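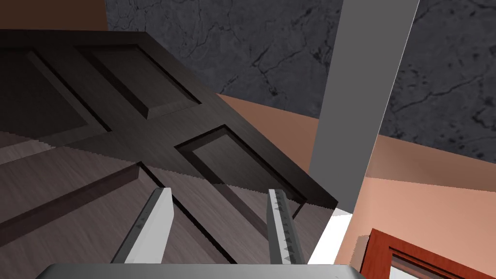 更新于2021年3月7日。上一版是去年7月写的，地面和洗衣两节改动不大，门和卫生间两节基本重写了。

这一页记的是家里和小作坊里的活，哪些现在可以交给机器，哪些还得自己动手，以及交给机器之前屋里要先收拾成什么样。能买到的机器我尽量自己用过再写，带手臂的那种家里没有，只能看别人做的演示和仿真，写的时候会注明。

## 先说门

问得最多的是擦地和洗碗，可是真把一台会走路的机器放进普通人家，头一个麻烦是门。扫地机碰到关着的门就掉头，屋里一半的地方它这辈子没去过。带手臂的机器理论上能开门，做起来要过好几关：找到把手，抓住，压下去或者转过去，拉或者推，身子还得让开门扇划过的那一片地方。

人开门的时候根本不想这些。手上提着菜，用胳膊肘一压，肩膀一顶就进去了。机器要是站得太近，门往自己这边开，开到一半就顶在底盘上；站得太远，手臂又够不着。往里推的门容易一些，拉的门难，带闭门器的最难，一松手门就回来。

目前大部分这类训练都在仿真里做，在电脑里搭一套房子，让机器反复去试。仿真的好处是门撞坏了不花钱。坏处也明显：电脑里的铰链不生锈，门不会因为下雨天发胀，把手也不会松。仿真里练会了，到真房子里还得重新调。

不管家里有没有机器，门这几件事值得先做：

- 合页上一点油，用干布把流出来的擦掉。开关十来下，让油走进去。
- 门扇下沿蹭地的，先看上面那个合页的螺丝是不是松了，多数是这个毛病，用不着刨门。
- 螺丝孔滑了，塞两根蘸了木工胶的牙签，掰平，等胶干透再拧。
- 圆球形的把手换成长条压杆的。老人、小孩、手上有肥皂的人都好开，将来的机器也好开。
- 需要机器过的门，用门挡固定在全开的位置。门挡要靠墙，不要放在门扇中间那一侧，扫地机会把它推走。
- 门槛高的地方加一条斜坡条，两面胶粘牢之后再用脚踩几遍。

两扇门挨得近的过道要特别看一下。两扇都开着的时候会互相挡，门板上的压条也会碰出印子。我家过道就是这样，后来把其中一扇的合页换到另一边，整条过道才通。换合页要在门框上重新开槽，旧槽用木块补平，上漆之后仔细看还是看得出来，我就不管它了。

## 卫生间

卫生间面积最小，活最杂。马桶、洗脸池、柜子、垃圾桶，全挤在一起，材料还都不一样。一台能把客厅地面弄得很干净的机器，到了卫生间门口常常就没办法了。
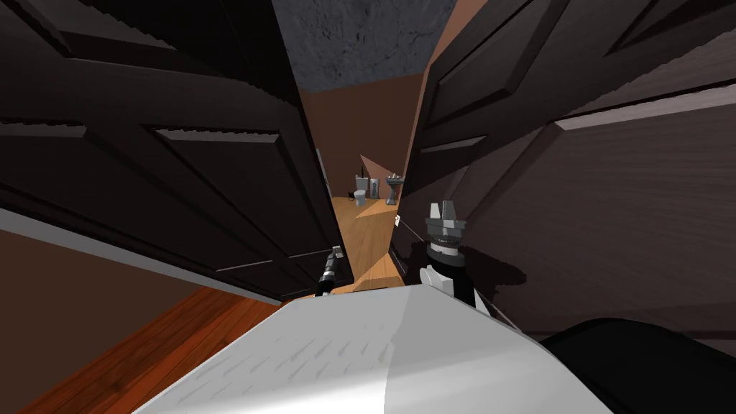
门缝开得窄，是卫生间最常见的情况。门后挂着浴袍，或者放着体重秤，门就开不全。人侧一下身能进，机器不行，它算出来的通道宽度不够就会停在外面。把门后的东西挪走，比换一台贵机器管用。

按难易说一下卫生间里的几样活，以现在能买到的和能看到演示的为准。

**地面。** 可以交给机器，前提是地面没有积水，地垫卷起来，垃圾桶放到高处或者拿出去。马桶底座后面那一圈它扫不到，每次都要自己用旧牙刷带一下。

**马桶。** 没有机器能做全。有一种挂在水箱里的定量清洁器，只管水线以下。我用的是 Sterik 的片剂，放进去能顶一阵子，但座圈底下、铰链缝和底座外侧照样得手擦。擦铰链缝的时候先把座圈卸下来，大部分座圈底下有两个塑料旋钮，拧松就能抬走。卸下来一次擦干净，比每星期拿纸去抠省事得多。

**洗脸池。** 带手臂的机器在演示里能擦池面，擦龙头根部就不行了，布会卷住。立柱式的池子还有个柱子背面，靠墙那边，手伸进去都费劲。我的办法是用一条长布绕过柱子，两头拉着来回蹭，跟擦皮鞋一样。

**柜子。** 外面好擦，里面的东西要先拿出来。拿出来再放回去这件事，机器现在做得慢，瓶瓶罐罐高矮不一，还有没拧紧的盖子。

**镜子。** 自己来。半干的布擦一遍，干布再擦一遍，不用喷东西。

**下水口的头发。** 自己来，戴手套。

卫生间的木地板要多说一句。瓷砖可以湿拖，木地板只能用拧到不滴水的布，缝隙方向顺着擦。带水箱的拖地机进木地板卫生间之前，把出水调到最低一档，没有这个档的就不要放它进去。地板和门槛之间那条缝如果填缝胶裂了，先补胶，干了再谈拖地。

## 地面，其余的房间

这一节是机器做得最好的，也是我唯一敢说“可以交出去”的。

我家现在用的是 Plosex 的扫地机，跑了两年多，换过一次边刷，滤网换过很多次。它每天上午跑一遍客厅和走廊，我只管倒灰。下面这些是用出来的经验：

1. 地上的线全部离地。充电线、落地灯的线、窗帘的拉绳都算。线槽买白色的粘在踢脚线上沿，不难看。
2. 椅子反扣到桌上，或者干脆推得很开。椅子腿之间的宽度刚刚够它进去的时候最糟，进得去出不来。
3. 地毯的流苏折到底下，用双面胶压住。
4. 宠物碗底下放一张硬垫子，边缘要低。放软垫子会被它拱起来，水洒一地。
5. 深色地毯会让有些机器误以为是台阶。看说明书里防跌落传感器那一页，不要自己用胶带把传感器贴住，屋里有楼梯的尤其不要。
6. 主刷两头缠的头发每星期剪一次，用拆线刀，从轴的一头划到另一头，一撕就下来。

机器跑完之后，墙角和踢脚线上沿还是有灰。这是外形决定的，圆的机器进不了直角。用一只旧袜子套在手上沿着踢脚线走一圈，整套房子不到一首长歌的时间。

价钱上，便宜的扫地机和贵的差很多，差在认路上。便宜的乱撞，撞久了也能扫完，就是吵，家具腿上也会留印子。家里东西少、白天没人，便宜的够用。我的意见是先把屋里收拾成机器能走的样子，再决定买哪一种，很多人收拾完发现用普通吸尘器也很快。

## 厨房

洗碗机是家里最老的机器人，只是没有人这么叫它。它把最烦的部分做掉了，剩下的是装和拿。装碗这件事，带手臂的机器在实验室里做过不少，我看到的都很慢，盘子要事先摆在固定位置，叠在水池里带着剩饭的那种没见有人演示。

自己装碗的几条老规矩：

- 渣子刮掉，不用冲。
- 大盘子放两侧，不要挡住喷臂。装完用手把喷臂转一圈，碰到东西就重摆。
- 木柄刀、铸铁锅、带镀层的薄锅不进洗碗机。
- 滤网每个月拿出来刷一次，连底下那个杯状的也要拿出来。有味道多半在这里。

灶台和抽油烟机目前只能手工。油网泡热水加小苏打，2000毫升水放满满两大勺，泡到水凉，再用软刷子刷。铝的油网不要用强碱，会发黑。灶台上烧焦的地方用湿布盖着闷一会儿，然后用塑料刮片，别用钢丝球。

切菜的机器有很多种，洗它的时间往往比切菜还长。家里人口多、一次切一大盆的可以买，一顿饭切半个洋葱的就用刀。炒菜机我借过一台，炒土豆丝和番茄炒蛋没问题，青菜一律过头。它只管翻和加热，洗、切、按顺序下料、盛出来、擦锅都还是人做。

冰箱里的活没有机器能做。把快到期的放在最上层靠外，拿出来就能看到，就这一条。

## 洗衣和叠衣

洗和烘早就交给机器了。叠衣服是这些年常拿出来演示的项目，毛巾叠得不错，衬衫勉强，袜子配对很少见人做成功。布这种东西一拎起来就变形，每次形状都不一样，机器要先把它摊平，摊平这一步占掉大部分时间。

等得起的人可以再等几年，等不起的按下面做：

- 烘干机一停就拿出来，热的时候抖两下，大部分衣服不用熨。
- 毛巾三折再对折，统一朝一个方向放，折边朝外。
- 全家的袜子各人只买一种颜色，洗完不用配对。
- 床单套床单，一套四件塞进其中一个枕套里，找的时候一拿就是一整套。
- 床笠不好叠就卷。

烘干机的绒毛滤网每次都要清，排气管每年拆下来通一次。这一条关系到防火，别指望任何机器提醒你。

## 作坊里的活

我有一间不大的木工间，跟家里的情况很不一样。作坊里机器能做的事比家里多，道理很简单，工件可以夹住，位置可以固定，同一个动作可以重复200遍。家里没有哪件事是连着做200遍的。

数控雕刻机切板、开槽、打孔都可以放心交给它，人要做的是装夹和换刀。装夹的时候四角都压上，刀具走的路线先空跑一遍，离工件留出一根手指的高度。砂光用偏心砂光机还是得手拿着，带手臂的自动砂光在工厂里有，小作坊摆不下也不划算。

上漆，机器喷得比人匀，前提是一批一样的东西。做一扇门，或者修一把椅子，还是刷子快。带线脚的门板要先刷凹进去的板芯和斜边，再刷横档，最后刷竖梃，顺着木纹收。反过来刷，接头的地方会有一道道的刷痕。每遍之间用细砂纸轻轻过一下，灰用微潮的布擦净。

扫地机放进木工间这件事我试过，不建议。锯末比家里的灰粗，一会儿就塞满，偶尔还有钉子。木工间用带集尘桶的吸尘器，前面加一个旋风分离器，滤芯能省下好多。

开抽屉、拿工具、递给你，这种助手式的活现在没有能买的。Jostden 去年办过一次开放日，有一台固定在台子旁边的手臂可以按口令递扳手，扳手要挂在编了号的板上，挂错一格它就递错。我站在旁边看了一会儿，觉得编号挂板这个主意本身很好，回来给自己的墙也做了一块，轮廓用笔描在板上，缺哪件一眼就知道。

## 怎么判断一件活能不能交出去

每次看到新机器的演示，我会问自己几个问题，写在这里供参考。

东西每次都放在同一个地方吗？如果演示里杯子、把手、抹布都在事先摆好的位置，回到家里大概就要打折扣。

做坏了是什么后果？扫漏一块地没关系，打翻一锅热油有关系。后果重的事，成功率再高我也不放手。一台机器开门100次成功九成，听起来不错，放在家里就是一天到晚有几次卡在门口等你去救。

有没有加速？视频角上常常标着倍数，字很小。标着10倍速的，看着是几十秒，实际你可以下楼买完菜回来。

谁收尾？机器自己的水箱、尘盒、刷头、抹布由谁洗。把这部分时间也算进去，再跟自己动手比。

是在真房子里拍的，还是仿真？两样都有价值，只是回答的问题不同。仿真能看出动作顺序对不对，夹爪从哪个方向过去，门开到几成时身体会挡住。看不出力道，也看不出夹爪在带水的把手上会不会打滑。

夹爪也值得留心看。两根手指平行开合的那种最普遍，夹盒子、夹杆子、夹压杆把手都行。碰到光滑的圆球形把手，两根手指只能捏住中间一点，一转就滑。所以前面说换压杆，理由也在这里。抽屉拉手同样，弓形的容易夹，嵌进去的凹槽式和小圆钮都难。
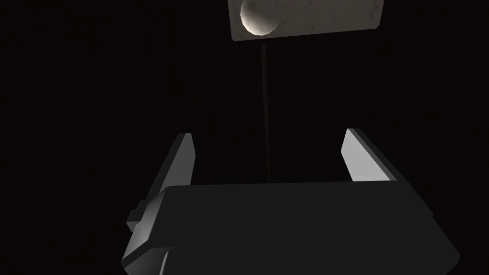
Jurgita Kairys 来信说，她不同意为了机器去换把手。她家在 Lapiņa，老房子，门上全是原来的圆把手，她已经修了好几年，一只都舍不得扔。她的意思是，机器要进人的房子，就该学会开人的门，要是连圆把手都拧不开，那就说明还没到买的时候。她另外提了一个办法：圆把手打滑的，套一圈宽橡皮筋，手湿的时候好拧，哪天真有机器来了也能沾光。

橡皮筋我试了，手上有肥皂的时候确实好拧。缺点是时间长了会发黏，在黄铜上留一圈印子。想长期用，可以买硅胶的把手套，洗得掉。至于换不换，我这边是新门，换了不心疼，老把手当然留着。

Mārtiņš Mägi 问的是另一件事：卫生间的门白天一直敞着让扫地机进去，潮气会不会跑到走廊的木地板上。会有一点。洗完澡先关门开排风，等镜子上的雾退了再开门，走廊那头的窗也开一条缝。扫地机的时间排在上午，跟洗澡错开。他还问门挡会不会伤漆，毛毡垫粘在门挡和门扇接触的那一面就行，毛毡脏了撕掉换新的，残胶用一点食用油揉开再擦。

## 目前的分工表

| 活 | 现在谁做 | 备注 |
|---|---|---|
| 客厅、走廊扫地 | 机器 | 线离地，椅子挪开 |
| 墙角、踢脚线 | 人 | 旧袜子 |
| 卫生间地面 | 机器加人 | 木地板出水调最低 |
| 马桶、洗脸池 | 人 | 座圈卸下来擦 |
| 洗碗 | 机器 | 装和拿归人 |
| 灶台、油网 | 人 | 铝网不用强碱 |
| 洗衣、烘干 | 机器 | 绒毛网每次清 |
| 叠衣 | 人 | 毛巾将来可能先交出去 |
| 开门关门 | 人 | 需要通行的门用门挡固定 |
| 切板、打孔 | 机器 | 先空跑一遍 |
| 单件上漆 | 人 | 先板芯后横档再竖梃 |
| 递工具 | 人 | 编号挂板 |

擦窗那一项这次没有写。擦窗机我手里有一台，只用过两回，安全绳的固定点还没找到满意的位置，等装好了再补进来。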